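From: Vinh Mai
To: Skills Laboratory Users
Date: 2025-01-13
Subject: Re: Suturing pads and thread for the coming teaching block

Dear colleagues,

I am replying to Kamol's message on behalf of the Hutetti skills laboratory. His original text is quoted in part, with our response under each section. Supervisors who maintain their own stock are asked to read the section on storage in particular.

Kamol Kongkaew wrote:

> Several of our trainees have asked whether the closure exercise should continue
> to be done on the Sorent pads, or whether we are moving everyone to the Inel
> pads before May. I have no strong preference, but I would like the one
> surface to be used for practice and for assessment. At present a trainee may
> learn on one and be marked on the other.

The laboratory agrees. From the start of the teaching block, both practice and assessment will be carried out on the Inel pads. There are 271 pads in the store at present and a further 300 have been ordered, which the supplier has undertaken to deliver in 2 consignments. Remaining Sorent pads may be used for hand-tying at the bench, but should not be issued for the interrupted suture exercise.

> Could we also settle what counts as a finished knot? Two of us marked the
> same pad last term and arrived at quite different results. My colleague
> accepted tails of any length provided the knot was square. I had taken marks
> off for the same work.

The marking sheet has been revised. Assessors will consider the following, in this order:

Placement of the knot relative to the incision.
Evenness of spacing along the wound.
Security of the knot, tested with closed forceps after the pad has been handed in.
Length of the tails, which should be short and similar to one another.
Condition of the pad surface on either side of the cut.

Tail length is to be recorded, but a trainee will not fail on tail length alone. The pass mark remains 80.

Dark thread will continue to be used for all closure exercises. It reads clearly against a pale surface, both while a loop is being formed and when the finished work is marked.
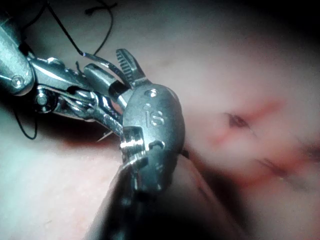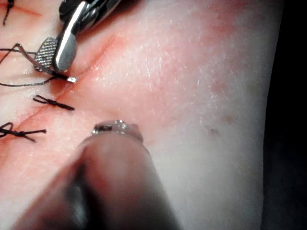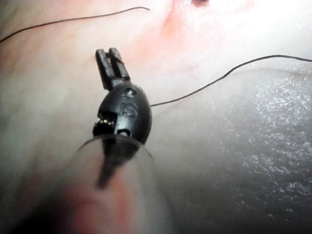
Thread is to be cut to length before the exercise begins. We have had a number of requests to let trainees draw from the reel as they go, and the laboratory's view is that this wastes material and teaches poor habits in managing a long strand. Lengths will be set out in the tray with the needles. Any trainee who runs short may ask for a second length without penalty.

> On storage, I found a stack of pads in the Deng cupboard with their wrappers
> off and the top one marked all over. Are these meant to be in circulation? I
> put them back as I found them.

They are not, and thank you for raising it. The Deng cupboard was set aside for used pads awaiting disposal, but the label has since been removed and it has plainly been treated as general storage. A new label has been ordered. In the meantime, please take pads only from the main store and sign for them in the book. Unwrapped pads should not be returned to the shelf, even where only one edge has been used.

Pads that have been cut but still have sound material beside the incision may be kept by the trainee for private practice. They should be initialled on the underside and taken away on the day. The laboratory is unable to hold them.

Needles are to be counted out and counted back by the supervising member of staff. The sharps container is on the wall beside the sink - not under the bench, where the previous one was kept.

> Lastly, would you be willing to accept a late booking from our group? We have
> missed the closing date.

A late booking can be accepted provided the names reach me in writing. Groups which have already booked will keep their places, and the remaining places will be offered in the order in which requests are received.

Comments on the revised marking sheet should be sent to the list, so that other assessors may see them. Requests for stock should come to me directly.

Yours sincerely,

Vinh Mai
Skills Laboratory, Hutetti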